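4.2 Player responses to ability changes

The second part of the study looked at how players of Valtley talked about changes to class abilities before those changes reached the live servers. Valtley is an online game in which two sides fight over keeps, and its developers post planned changes on a public test forum. We collected 2,401 posts from that forum and removed those that were off topic, empty or repeated. From what was left we drew a sample of 200 posts by hand, taking no more than two from any one thread.

Each post was read by two coders, who marked whether the writer supported the change, opposed it, or wanted it altered. They also noted the grounds given. Where the coders disagreed, the post was discussed until they settled on one code. Bülent Saraç, who had played the game but had no account on the forum, acted as third reader when they could not.

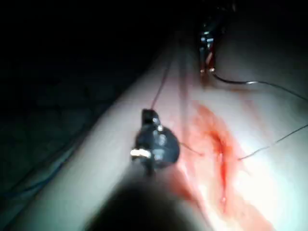

Most writers named their own class early in the post, often in the first line. This made it possible to compare what people said about their own class with what they said about others. Writers who played the Jorkotard, a heavy front-line class, were more likely to object to a change in its armour ability than to a similar change given to its opposite number on the other side. The same pattern held for healers, though it was weaker and there were fewer posts to go on.

Grounds for objecting fell into a small number of types. The most common was that an ability would cancel out a whole defensive stat, so that the time spent gathering gear for that stat would be wasted. Others wrote that a change was sound in small groups but would be too strong when whole warbands met. A smaller set of posts dealt only with cooldown times and gave worked sums, some of them quite long.
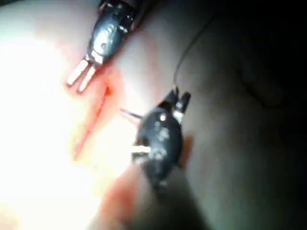

Figure 3. Two instrument tips over a curved tissue surface, close view.

Support was usually expressed in fewer words than opposition. A typical supporting post agreed with the aim of a change and then asked for one figure to be raised or lowered. We coded these as support if the writer kept the basic idea, and as a request to alter if the writer wanted the ability to work in a different way. The line between the two was not always clear, and this category caused most of the disagreement between coders.

Earlier work by Qureshi treated forum posts of this kind as simple votes for or against. Our sample does not fit that view well. Many writers changed position within a thread after another player posted a combat log, and some did so more than once. A count taken on the first page of a thread would often give a different result from a count taken on the last.
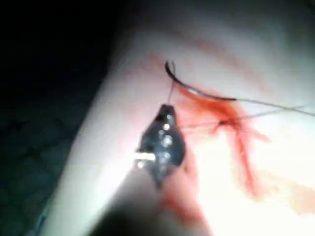

Figure 4. Curved needle and suture thread at a pale tissue surface.

We also checked whether the developers' replies made a difference. After the April patch, the lead designer, posting as Ikik, began to answer questions directly in the test threads. Posts made after such a reply were shorter and more often mentioned a particular number from the patch notes. We cannot say that the replies caused this, as the threads that drew a reply were also the busiest ones.

Two limits should be kept in mind. The forum was used by a small part of the player base, and those who post there tend to have played for a long time. Secondly, posts deleted by moderators before our collection date of 8 July 2014 are missing, so the angriest replies are probably under-counted.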